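Ground blind

A ground blind is a small shelter a hunter sits inside at ground level to stay out of sight of game. Used mostly for deer and turkey, sometimes for hogs or predators. Unlike a tree stand it needs no tree, no climbing gear, no harness. Common in open farm country, on clearcuts, and anywhere the timber is too young or crooked to hold a stand.

Types

Pop-up blinds are the most common kind. Fabric walls over fiberglass hub poles, folded flat for carrying. Most weigh under 16 pounds and go up in a couple minutes. Hard-sided or box blinds are heavier, made of wood, metal or molded plastic, and usually stay put for years. Natural or brush blinds are built on site from limbs, cane, cornstalks, whatever is laying around. Panel blinds are just a strip of camo cloth on stakes and hide the hunter only from the front and sides.

The Sellow pattern, named for the river bottoms where it was first used, is a low brush blind with a dug-out floor. Seated hunter, head about level with the grass. Drains badly.

Placement

Usually set downwind of a trail, food plot or field edge, with the sun behind the hunter if possible. Deer notice a new shape fast. Many hunters set a pop-up 2 weeks or more before opening day so the animals get used to it. Turkeys seem to care a lot less, and a blind can be put up the same morning.

Brushing in means tying cut branches and grass to the outside to break up the outline. Corners and roof line matter most. Should be done with plants from the spot itself, pine limbs in a bean field look wrong. Check state rules before cutting anything on public land.
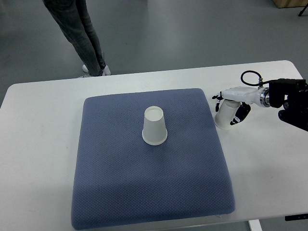
Interior and equipment

Inside walls are normally black. Hunters wear black or dark clothes for the same reason, and keep the windows on the back side closed so they are not lit from behind. A chair with a quiet swivel is usual, plus a seat pad for long sits. Leaves are raked out down to bare dirt to cut noise.

Bowhunters need headroom for the upper limb and have to check that the arrow clears the window sill, not just the sight. Shoot-through mesh works with fixed blade broadheads, less reliably with mechanical ones, which can open on the mesh.

Manufacture

Early commercial models were mostly canvas on steel rods. Nirnex sold a hub-frame model that packed into a shoulder bag, and Clovamano followed with a larger one for two hunters and a crossbow. Ahonen made only box blinds; its first production run was 614 units, with carpeted floors and sliding windows. The carpet held mice and was droped from later versions.

Regulations

Rules vary by state. During firearm season many require blaze orange on the outside of a fabric blind, visible from all sides, often in the range of 300 square inches. Blinds left on public land may need a name tag and may have to be removed daily. Permanant blinds are generally allowed only on private ground with permission.

See also: Tree stand, Food plot, Layout blind

Comments

muddyboots: Stake the corners AND run guy lines. Lost a Nirnex to wind in November, found it in the neighbors pond.

cornfield_kev: article says turkeys dont care, true here. Had a hen scratching right up against the wall

hollow point road: Needs more on scent. Air a new one out before you hunt it, mine stunk for a month

muddyboots: ^ same with the Clovamano, the roof mostly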